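Jostberg Fitted Table Cover, Pale Green, Set of 2
Reviewed Thursday, December 11, 2025, by Edgars Sakalauskas

Use: covering two work tables in a laundry and folding room. Both covers have been on since August and are washed weekly at 40 degrees, tumble dried low.

Fit. The Jostberg is sold as a loose drape with corner ties. On the larger table the top pulls reasonably smooth and the slack collects at the corners. The second table has a light wooden frame and is smaller than the size I ordered for, so the cover wrinkles across the whole top. Buy by the table, not by the set. The size chart gives outer dimensions before washing; mine lost 2 cm in length after the first wash and nothing measurable since.

Surface. Matte weave, moderate grip. Large items can be dragged across it without taking the cover along, provided the ties are done up. Small items stay where they are dropped. The Kutbridge cover I used before was coated, and socks slid off it.

Color. Pale green is a practical choice for sorting. Blue, yellow and dark fabrics all separate clearly from it.

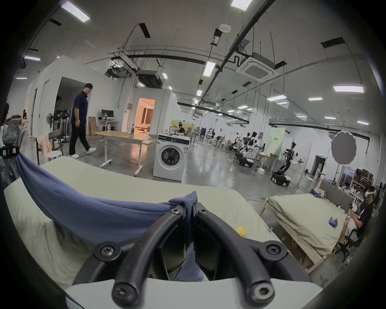 White items are harder to pick out under a warm lamp, and lint from dark towels shows within a day. A roller removes it.

Seams. Double stitched on the long sides, single on the short sides. One short seam opened by 7 cm in October. Aivar Grigaitė at the shop replaced the cover without asking for the receipt.

Ties. Too short for a thick tabletop. I extended mine with cotton tape.

Rating: 7 out of 10. I would order again, one size down for the second table.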